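Surnach two-arm cell, after 17 weeks on our floor

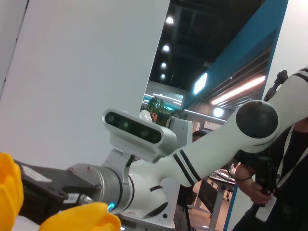
Gistley sold us this on hours saved. I'm not sold. Yolotzin used to pack; now she minds the cell and fixes its misses, same pay. The soft yellow fingers are gentle on jars, I'll give them that, and the camera on the other arm's wrist copes with our labels. But someone still stands there holding a controller whenever we change products. Training took 118 hours. Two stars.

Tsutomu Shimada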